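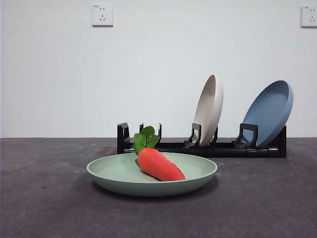

Speaker notes: Looking after Fenia, one small arm and its table
Slot: 17 minutes plus questions. Water on the left, clicker in the right pocket.

Opening

Hello, and thank you to the people at Dundum for lending us the big room. Fenia is our name for a single arm on a single table, and the job it practises is clearing up after a pretend meal. Take the food off the plate, put the plate in the rack. That's the whole repertoire this season, and I have had more fun keeping it going than with any of the larger cells I've worked on.

Say early on: I'm not going to talk about learning or control. There are better people for that. I want to talk about the table, the fingers, the cable and the notebook.

(Pause here. Ask who has ever lost an afternoon to a loose screw. Wait for hands.)

1. The table comes first

When we moved in, we bolted the arm down and began that same afternoon. Bad idea! The arm was fine. The table had a wobble you could only feel with your whole forearm resting on it, and every placing move ended with a tiny shiver.

What we did about it:
- one foot packed with a steel shim, then all four feet locked
- bolts at the base of the arm tightened crosswise, a bit at a time, and marked with a paint pen
- surface covering pulled flat and fixed at the corners, so it can't creep

The paint pen is my favourite tool in the building. Draw one line across the bolt head and on to the base. If the line breaks, the bolt has turned. You can check it from a metre away with a cup of tea in your hand.

The covering matters more than I expected. A soft, slightly fuzzy surface is kind to fingertips and quiet, and plates don't skate about on it. It also sheds. Fluff gets on to the pads and into the hinge of the fingers, so it gets a lint roller every morning, and the roller lives on a hook by the door because otherwise it walks off to somebody's coat.

2. Setting out

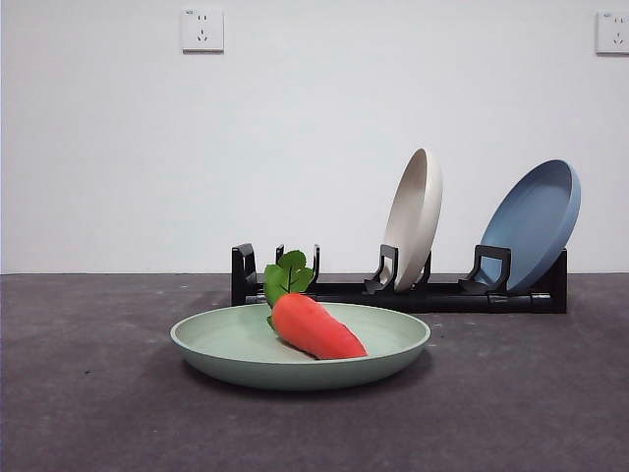

A round starts with the same arrangement each time, or near enough. Carrot in the green plate, rack behind, the cream and blue plates already standing up in their slots, and a place left free at the other end. We do shift things a little between rounds on purpose. What we don't want is for them to shift by accident, with the rack sliding a finger's width during the day and nobody noticing until the plates start clipping the uprights.

So the rack has its own check. Press down at both ends. Push gently from the front. If it moves, the pads underneath want a wipe with a damp cloth and five minutes to dry.

A word for plastic racks. Ours is the sort that clicks together from short pieces, and the joints loosen with use. Squeeze every joint at the start of the week. When a prong leans, the slot gets narrower at the top than at the bottom, and a plate that went in sweetly yesterday will catch. I spent a long time blaming the wrist for that one. I had the wrist cover off and everything.

The carrot is soft, and I'd recommend soft for anybody starting out. You can close on it a bit too hard and nothing bad happens. The leaves are the tricky bit, they give you a different width depending on which way round it lies.

(If running late, skip to 4.)

3. Fingers

My bit! I could do the whole talk on fingers.

We are on set number 8. The earlier ones were too blunt. To lift a flat plate by its rim you need one finger over the inside of the plate and the other outside it, down near the cloth, and a blunt tip simply won't get in there. The current pair narrows to a point, and the change was obvious from the first morning. 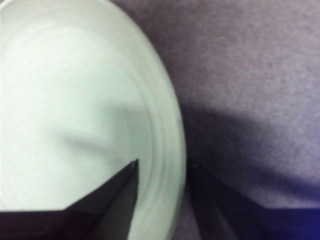
Fingers either side of the plate rim, from the wrist camera.

Points to make:
- Tips must match. Close the fingers on a strip of paper and pull. It should drag evenly on both sides. If it swings round, one tip is sitting high.
- Set the lowest height with the cloth on. Ours was first set on the bare table and we ploughed a groove in the covering.
- Wipe the tips with a barely damp cloth. No sprays. The Litorex spray we were given as a sample left ours slippery for two days. It may be lovely on worktops.
- Look at the wrist camera's picture before you look at anything else. If a tip has moved in the picture since yesterday, either the finger has slipped or the camera has. Both take a minute to put right if you catch them before the first round.

That last one deserves a slower delivery. We print yesterday's view and keep it in a plastic sleeve by the keyboard. You hold it up beside the screen. It's gloriously low-tech and it has caught more faults than any alarm we set up.

Mention shadows too. The arm throws its own shadow across the plate as it comes down, so if you change a lamp, write it in the notebook. A pale plate under a new lamp can look very different to the camera.

4. The cable

Our one proper breakdown. After round 73 of a long run the gripper began dropping out, only when the wrist was turned well over, and it came back as soon as you turned it the other way. Anyone who has worked with arms is already nodding.

The cable was tied too tightly just behind the wrist. Each full turn bent it at the same spot until a core broke inside, with the outside looking perfect. Eyvindsson sent a new one and we fitted it in August, with the windows open and the fan going.

How we route it now: a loose loop behind the wrist, big enough to put your fist through, held with soft straps. Then turn the wrist by hand to both ends of its travel with the power off, watching the loop. It mustn't go tight and it mustn't hang low enough to brush a plate.

We also keep a spare, already labelled, in the drawer with the hex keys.

5. The morning check

Hand out the card at this point. It has 6 lines:

Paint marks unbroken
Cloth rolled and flat
Rack pressed, joints squeezed
Paper strip between the tips
Wrist view against the printed one
Cable loop, both ways, power off

Done by 9.15 on most days, with the kettle on. Initial the notebook even if everything was fine. A run of dull mornings is very useful when you are trying to work out when something changed.

Questions I expect

Why not harder fingertips? We tried. They marked the plates and were noisy, though they did last longer.

Do the fingers need replacing on a schedule? We go by the paper strip.

Could one person look after several tables like this? I think so, if each has its own notebook. Please don't share a notebook.

Spare cards are on the chair by the door. The old fingers are going round in the biscuit tin, so do pick them up and have a proper look, and I'd like them back at the end.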